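Pre-wear and end-of-season boot check: leather and suede, all styles
Whitfield workroom
Checked by: Alaric Marchetti
Date: June 10, 2022
Pairs on the rack: 19

Comments are mine unless marked TC (Tavion Crenshaw). I've written more than the form asks for, as usual, but there are some beautiful boots in this lot and I got carried away.

1. Soles, grip
Result: OK, with two pairs held back
Press a thumbnail into the heel edge. It should give a little and spring back. The Pimier ankle boots were terrific here, still plenty of tread under the ball of the foot after two winters of footpaths and wet tram stops. Two pairs of the Clarkdale pull-ons have gone smooth at the outer heel and I wouldn't want anyone on a tiled floor in them. Held for new heel caps.

2. Soles, bond to upper
Result: OK
Flex the boot at the toe and look along the join on both sides. No gaps anywhere! The Clarkdales are stitched as well as glued and it really shows at this age.
TC: Check the left boot of the tan pair again after conditioning. I thought I saw a hairline near the arch.
Checked again. It's a crease in the finish and the join is sound.

3. Heels
Result: One fail
Stand the boot on a flat surface and push gently from the side. Any rock at all is a fail. The burgundy Flotodau dress boot has a heel that moves, which is a pity, as it's the best colour on the rack. It needs a longer screw and fresh glue. Please don't let it go out with only glue.

4. Insoles and lining
Result: OK, see comment
Run a bare hand right down to the toe and feel for nail tips, grit or a curled edge. Found one curled insole (Pimier, size 39) and swapped it. Linings are in lovely shape, and the wool ones have kept their loft far better than I expected.
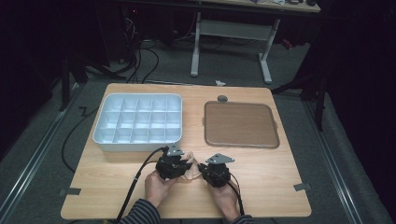

If a lining is worn through at the heel, put a suede patch over it, soft side to the foot, and skive the edge thin so it doesn't rub. I did one in March with an offcut from an old handbag and it's still holding up beautifully.

5. Zips
Result: OK
Up and down ten times on every pair. A zip that catches in the same spot twice gets wax along the teeth and another ten. Three pairs needed wax and all three now run like a dream. Pull tabs tugged firmly, none loose.

6. Laces, hooks and eyelets
Result: OK, replacements ordered
Look for fraying where the lace crosses the top hook. Two sets were down to the core, so I've ordered a box. Feel the back of each eyelet for a sharp edge, too. A rough one will chew through a brand new lace in a fortnight. (TC filed down one on the brown lace-ups. Great job, you'd never find it.)

7. Elastic gussets
Result: Watch
Stretch and let go. They should snap straight back. The older Clarkdales are a bit lazy on the right foot. Good for another season, I'd say, but I've put them on the watch list.

8. Uppers, cleaning
Result: OK
Brush first, always. Then a soft cotton cloth, barely damp, working from the toe back. Turn to a fresh part of the cloth often or you're only moving the dirt along. Suede gets the rubber block and the brass brush and no water at all.

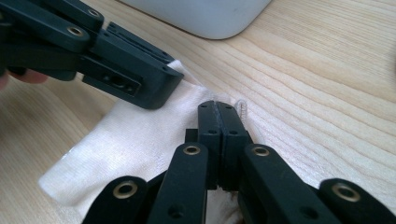 9. Uppers, conditioning
Result: Done on all smooth leather
Thin coat, overnight rest, second thin coat. The new neutral cream is wonderful stuff and has brought the grain back up on pairs I'd nearly written off. Try it on the inside of the tongue first, especially on the lighter tans, which can go a full shade darker.

10. Waterproofing spray
Result: Done
Outside only, in the yard, wind behind you, mask on. Keep well clear of the hot water unit. Cans go back in the metal cupboard and the empties stay out of the general bin. Can count today: four full, one part used.

11. Storage
Result: OK
Tall boots with shapers in, short boots stuffed with plain paper (no newsprint in the pale linings, please). Bottom shelf is left bare until the damp patch behind it is sorted.

12. Tags and book
Result: One missing
Tag 242 has come off the grey suede pair. I've written a new one and tied it through the pull loop.

To follow up
Heel caps, two pairs Clarkdale: AM
Heel screw, burgundy Flotodau: AM
Laces, when the box arrives: TC
Gussets, right foot: look again at the next check

TC: Happy with all of the above. Can I please do the burgundy heel?
Yes! It's yours. Change the initials on the list.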